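3.2 设备配置与采购预算

本研究的预算按工位编制,不按项目总额分摊。每个工位包含一台机械臂、一副末端夹爪、一张操作台及一套桌面物品,其中机械臂与夹爪分项询价。Grusitholm实验室计划建设4个工位,首批采购2个,其余视首批设备的停机记录再行决定。夹爪属于易损件,备件数量按每工位2副计入首批预算;线缆及固定件列入耗材科目,不计折旧。机械臂折旧年限取5年,残值按零处理。

桌面物品单价低,但种类多、更换频繁,若逐件报批,管理成本将高于物品本身。因此将其合并为一个预算包,按尺寸和形状分类,不指定品牌。图2为桌面整理任务的工位,台面上既有盘子、小杯等日用品,也有平放的显示器这类体积较大的物体。
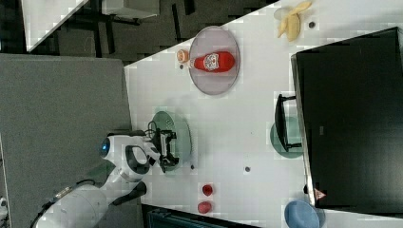

图2 桌面整理任务工位:白色机械臂末端的黑色夹爪位于浅绿色盘子上方,台面右侧为平放的黑色显示器。

大件物体对选型的影响主要体现在负载与台面尺寸两项。若要求机械臂单独搬移显示器,则需提高负载等级,整机报价随之上升;若仅将其作为遮挡物或障碍物,现有等级即可满足。本文采用后一方案,并将搬移大件列为二期可选项。

询价阶段共收到Makis与Verbeke两家的有效报价。Makis的整机价格较低,但夹爪需另行加装转接件,交货期为13周;Verbeke的报价已含转接件和现场调试,后续维护按年计费。以5年使用期计算总拥有成本,两者差距小于采购价之差,停机损失的估值成为排序的主要敏感项。该项取值参照Moren项目的维护台账,敏感性分析见3.3节。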